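Stukgate Shared Kitchen: Frequently Asked Questions

Please read these before ringing the office. The office is one person and a kettle.
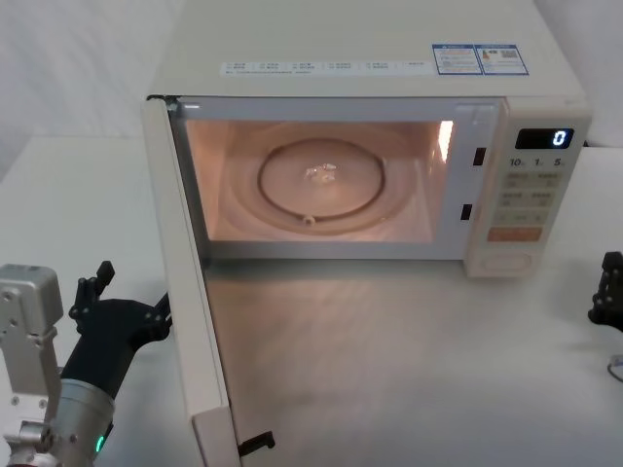 Who can use the kitchen?
Anyone renting a desk or studio at Stukgate. Guests are welcome if you feed them yourself and not from somebody else's shelf.

When is it open?
From 8 in the morning until the building is locked. The lights go off on a timer, so late diners may find themselves finishing their soup by memory.

Which shelf is mine?
Each studio has a shelf in the fridge with its number on. Studio 111 has the bottom drawer, and we are aware of how they feel about it.

Do I have to label my food?
Yes, with name and date. "Do not touch" is not a name. Unlabelled food goes in the bin at the end of the month, including the tub you were sure everyone would recognise.

Can I cook fish?
You can. You will also be remembered for it. Open a window and keep the door to the corridor shut.

Can I book the room for a lunch?
Yes, for up to 20 people, with four days' notice. Book through the Magesa page on the tenants' site. Writing it on the whiteboard does not count, however large the letters.

Who does the washing up?
You do. "Leaving it to soak" expires after an hour.

Is there parking for deliveries?
Use the Vomgate side and ring the lower bell. The upper bell rings in the dentist's.

Where do I complain about the coffee?
There is a box by the door. It is emptied in June.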